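Jiltar to open flooring showroom in Brania

24 February 2026 – Flooring retailer Jiltar will open its second showroom in Brania in September, creating 10 jobs. 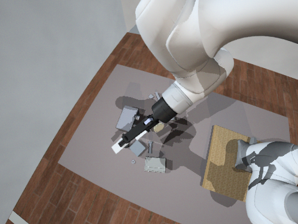 The store will carry 483 floor coverings, including the full Gellach range. "Customers asked for a shop closer to home," said manager Iara Quiroga.
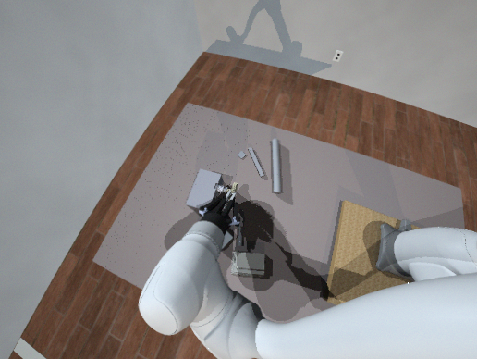 Fitting will be offered six days a week – bookings open in summer.
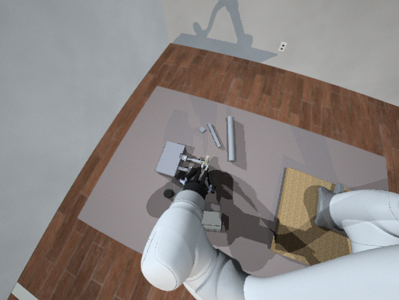

Short planks in staggered rows, in mixed browns.

Press contact: Sorin Pavlović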